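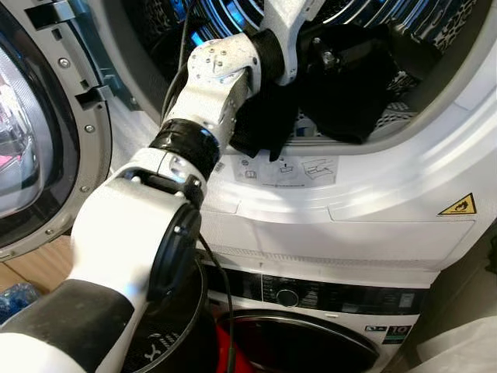

The stacked dryer in the Vavdale laundry room, door open, with black clothing over the lip of the drum.

Sharing the Stack: how one laundry room copes with an upstairs dryer
Project report by Larasati Krishnan and Kanokwan Chaiyaporn
Tutor: Marjatta Lindqvist

Why we picked the laundry room

When we were asked to choose an everyday task and look at it properly, most of our group went straight for kitchens, and we very nearly did the same. Then Kanokwan lost a sock (a good one, from her grandmother) and we spent so long talking about where it might have gone that we realised we had our subject. Vavdale House has a tumble dryer standing on top of a washing machine, and everybody who lives there has an opinion about it. We wanted to find out what makes emptying a dryer at that height more of a nuisance than it needs to be, and whether a few small changes to habit would help.

We kept a log through most of June, usually in the evenings, and asked residents to jot down anything that annoyed them. In the end we had 90 entries, which was far more than we had hoped for, and some of them were very long indeed!

What people told us

The complaint that came up again and again was about dark clothes. The drum is shiny steel with small holes all over it, so you would think a black shirt would stand out beautifully, and at the front it does. Towards the back it is another matter. A black sock in the shadow on the right-hand side can look like part of the dryer, and several people wrote that they now feel about with a hand before shutting the door. Tiziana Bortolotti, who is the shortest person on her corridor and very cheerful about it, told us she empties the whole thing by touch.

The second complaint was about things falling. When you pull at one piece of a tangled load, the rest tends to come with it, and a sleeve or a trouser leg flops over the rim and hangs there. With a dryer on the floor this hardly matters. With one on top of a washing machine, whatever slips has a fair way to drop, and the floor of a laundry room is not where anyone wants their clean things.

We also had a handful of remarks about the door, which swings out to the left. Left-handed residents minded this more than the others did, though we only had 9 entries on the subject and wouldn't like to build too much on them.

What we tried

We wrote a short set of suggestions and pinned it up by the light switch. It asked people to hold the basket against the front of the machine before reaching in, to gather the load into one bundle instead of tugging at single pieces, and to have a last feel round the back of the drum. We also suggested keeping blacks together in one load, so you know what you are hunting for.
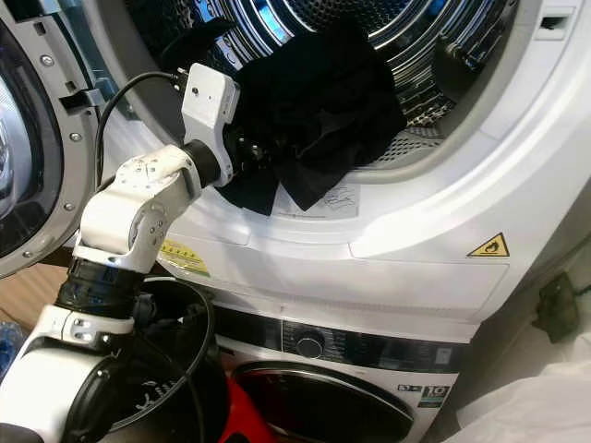
What happened

The bundle method was the clear favourite. Residents said it felt clumsy for the first few goes and then quite natural, although bedding is still a struggle and we have no clever answer for duvet covers. The basket advice was followed when people remembered it. Yetunde Ogbonna pointed out, quite rightly, that holding a basket leaves you only one hand for the washing, and she has started balancing hers on a stool.

Keeping the blacks together was less popular. People with only a small amount of washing didn't want to split it, and we can't blame them.

What we would do differently

We should have asked how tall everybody was at the beginning, as it would have made the comments much easier to compare. We would also like to repeat the log in winter, when there are more thick jumpers about. Kanokwan's sock has not been found.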